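Última actualización: lunes, 18 de mayo de 2020
Categoría: Viaje y organización > Bolsas y fundas > Reseñas

Bolsa de tela con cordón Zindine para calzado: valoración de uso

La bolsa Zindine se comercializa como funda ligera para transportar calzado dentro de una maleta o de una mochila. La presente reseña recoge la valoración de la redacción tras utilizar 3 unidades adquiridas en la tienda Jundura, todas en color blanco y de la misma talla. El producto se vende también en paquete de 2, opción que resulta adecuada para quien prefiera guardar cada zapato por separado.

El planteamiento es sencillo: un saco de tela con un dobladillo superior por el que discurre el cordón de cierre. No dispone de forro, compartimentos ni asa. Quien busque una funda rígida, capaz de conservar la forma del zapato bajo presión, deberá dirigirse a otra gama; la Korletey, del mismo distribuidor, responde mejor a esa necesidad, aunque ocupa bastante más espacio una vez vacía.

La talla evaluada corresponde, según la etiqueta, a calzado de hasta la 39. En la práctica admite un par de zapatillas bajas de lona colocadas suela contra suela y en sentido inverso. Con botines el cierre queda forzado y el cordón no llega a fruncir por completo la abertura. Se recomienda introducir primero el talón y ajustar después la tela, operación que exige mantener la boca separada con ambas manos.

El tejido es fino. Esta característica permite doblar la bolsa hasta un tamaño muy reducido, pero limita la protección frente a los golpes y deja adivinar el contenido. El blanco acusa pronto las marcas de las suelas, por lo que habría sido deseable una alternativa en tono oscuro. Tras varios lavados en agua fría no se apreciaron deformaciones en el dobladillo; sí aparecieron arrugas persistentes que el planchado a baja temperatura corrige solo en parte.

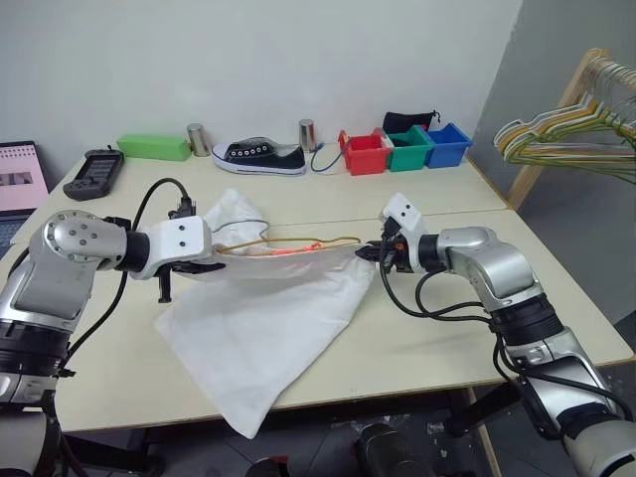 En cuanto al cierre, el cordón de color tostado se desliza con regularidad y no se retuerce dentro del dobladillo. Conviene abrir la boca por completo antes de cargar la bolsa, pues un fruncido a medias engancha con facilidad los cordones del calzado. En una de las unidades fue necesario rehacer el nudo del extremo después de la primera semana.

Frente a la bolsa Sidis, de tejido más grueso, la Zindine pierde en resistencia y gana en peso y volumen. Para estancias cortas y equipaje de mano se considera una compra adecuada. Para el almacenamiento prolongado en armario o trastero se aconseja el modelo de Sidis. Jundura prevé reponer las existencias en julio; hasta entonces, la talla superior permanece agotada.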